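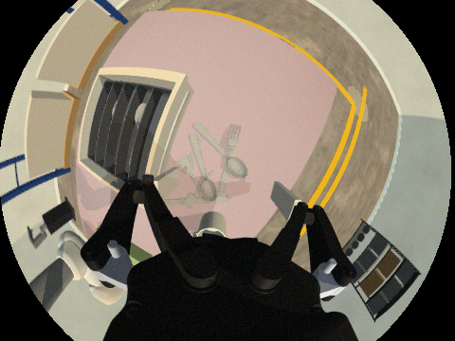 So the Gamico box finally landed on my porch, and I've played almost nothing else all week. If you were around for my September newsletter you'll remember me grumbling about the price. I paid it anyway (of course I did!) and I'm glad, mostly.

For anyone new, Jultinari were a four-piece from Hulme who made two albums, sold hardly any of either, and then got discovered by every college radio DJ with a taste for organ and fuzz guitar. "Hamasberg" is the second one, the record with the long title song on side two that people my age used to tape for each other. Gamico has put out the whole thing again as a three-disc set, with a new remaster, a disc of studio outtakes and a live show that had only been going around on bad cassettes.

The remaster is the reason to buy it. My old LP always sounded like the drummer was in the next apartment, and now you can hear the snare wires rattle when the organ hits a low note. Ihor Lytvynenko did the transfer and wrote the notes too - 80 pages of them, with a lot about tape speeds that I skipped and a great section on how the band fought over the running order. He says the title song was first planned as an instrumental, and there's a version of it that way on disc two. I like it better without the words. Go ahead and write in.

The outtakes are a mixed bag. You get 8 takes of "Lantern Street" and I could have lived with three, though the slow one with just piano and bass is lovely and I've already put it on a mix for the car. The live disc runs 92 minutes and the singer is hoarse for the last half hour of it, but the crowd is so loud and so happy that I didn't mind a bit.

One gripe: the discs sit in tight cardboard sleeves and mine came with a scuff on disc three. It plays fine, but at this price I'd like a proper tray. The set is numbered as well - mine is 1,257, if anybody is comparing.

I'll be playing the piano take and most of side two on the show Sun 27 February, starting at seven. Requests to the usual address, and please, no more drum solos until spring.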